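Replaceable Lamps Should Be the Default in Desk Lighting

August 19, 2018

The desk lamp used to be the simplest electrical product in the house. It had a cord, a switch, a socket and a shade. When the bulb failed, the owner unscrewed it and put in another. The fixture itself had no defined service life, and plenty of them outlasted the desks they stood on.

Most task lamps sold today have no socket. The light source is an LED board bonded to the head, fed by a driver that is either potted in the base or molded into the plug. When either part fails, the product is finished. I think this is a poor design choice for most buyers, and I think the usual defense of it is weaker than the trade press allows.

The defense rests on diode life. An LED run at a sensible current and a sensible temperature does last a very long time, and the hours printed on the box are often fair as a statement about the diode. The box says nothing about the driver. A driver contains electrolytic capacitors, and their life falls sharply as their temperature rises. In a sealed base with no vent, the capacitor sets the life of the lamp. The rated hours describe the part least likely to fail.

I have kept a repair bench in Brelcombe since January, mostly for small household electrical goods. The integrated lamps that come across it have nearly all failed at the driver or at the flexible conductor inside the neck. The diodes usually light as soon as they are connected to a bench supply. The Suketti 80, a slim aluminum model that was popular here for a while, is typical. Its base is closed with adhesive, and the board inside is held in a hard resin. Getting to the failed part means destroying the enclosure. The part costs very little, and fitting it is not practical.

Compare the older Engelbrecht clamp lamp. It has a standard screw socket, a rocker switch on a serviceable cord, and a base plate held on by 3 screws. I can replace the socket, the switch and the cord in one sitting with hand tools. With a modern LED bulb fitted, its power draw is close to that of the integrated model. The efficiency argument, which was reasonable when the alternative was a filament, doesn't apply to a socket that accepts an LED.

There are real arguments on the other side. An integrated board can be thin, and a thin head is easier to place under a shelf or a monitor. Heat can be carried into a metal arm in a way that a screw-in bulb doesn't allow. A bulb in a closed shade runs warm, and its own internal driver suffers from it. Optical control is also better with a known source in a fixed position. A reading lamp built around a bare socket will throw more light where it isn't wanted.

I accept all of that for drafting lamps, inspection lamps and other products where beam shape matters. It doesn't cover the ordinary lamp on a student's desk, where the user wants light on a page and will not notice a modest difference in uniformity.

Nor does an integrated source have to be a sealed one. The Lurusness line uses a board held down with 2 screws and a push-fit connector, with the driver in a separate box on the cord. It gets the thin head and the heat path, and either part can be swapped without solder. The added manufacturing cost can't be large, as the lamps sell at ordinary prices. What the maker gives up is the replacement sale.

Labeling would help. A buyer can read the wattage, the color temperature and the lumen output on nearly any box, but seldom whether the light source can be replaced, or whether the driver can. Two lines of text would be enough. I would also like to see warranty periods set against the rated hours. A lamp sold with a claimed life of decades and a warranty of one year is making two statements — and only the second one binds the seller.

My advice to anyone buying now is simple. Turn the lamp over and look for screws. Check for a socket or a connector. If the base is glued and the cord enters through a molded plug with no strain relief, price it as a consumable. A cheap plastic lamp with a socket is usually the better purchase. 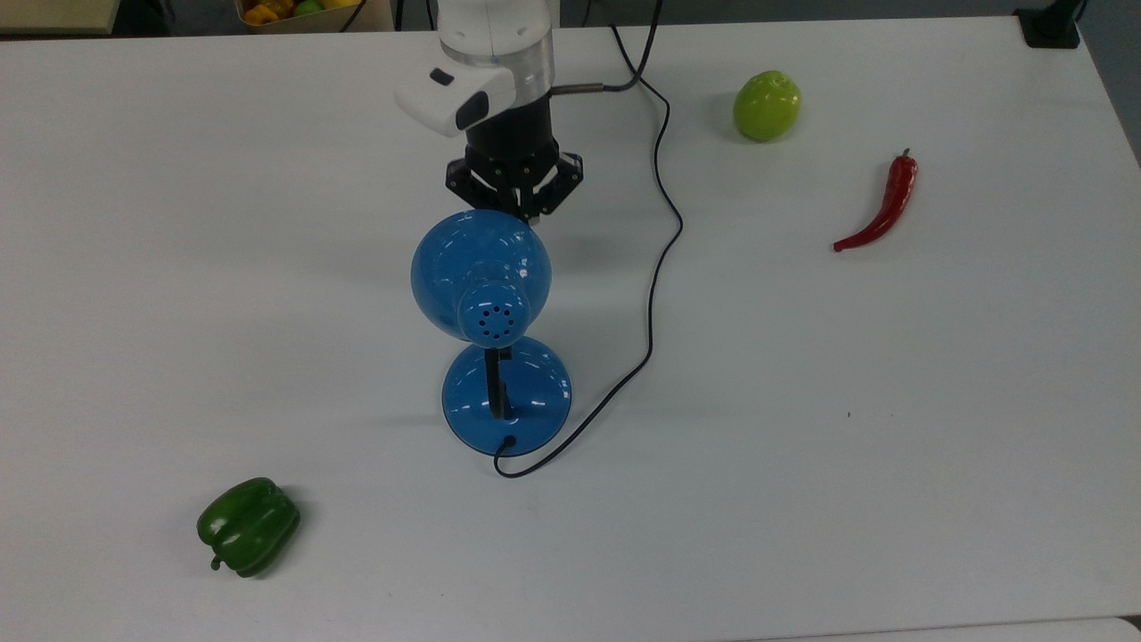
Suketti owner in reply: I agree on the driver, but the comparison with socket lamps leaves out bulb quality. I have had cheap LED bulbs fail within 6 months in an enclosed shade, and each one has its own capacitor and its own board to throw away. A replaceable driver on the cord, like the Lurusness one, seems like the better target. I would ask for that on the label before asking for a socket.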